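Chapter 2
Friction: The Force That Pushes Back

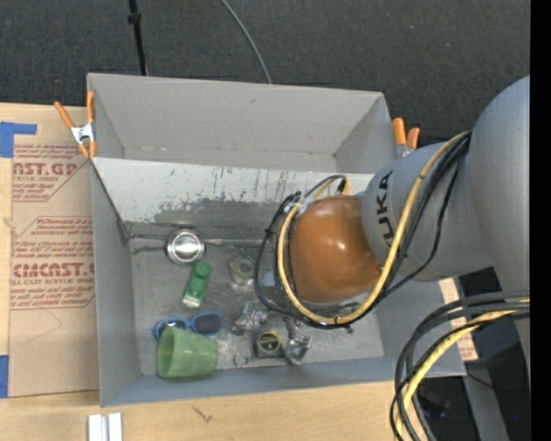
Figure 2.1 A bare patch and scratches on a painted divider panel between two compartments of a bin.

Try to imagine a day without friction. Your shoes would slide out from under you, your pencil would leave no line, and the knot in your laces would slip open the moment you let go! Friction is with us from morning to night, and it is one of the most exciting forces to study – you can explore it with a book, a ramp and a piece of string.

Whenever two surfaces touch, tiny bumps on one catch against tiny bumps on the other. Over time those bumps break away, and we call the result wear. Look for it on stair treads, door handles and old coins.

In this chapter you will meet static friction, which holds things still, and kinetic friction, which slows things that are already moving. You will follow Catrin Rosser as she drags a 20-pound crate across the loading dock at Kuhlmann, and work out how hard she has to pull (the answer surprises most people).

Before You Begin
Rub your palms together for 22 seconds. What do you feel? Write down your best explanation and keep it – we will come back to it in Section 2.2.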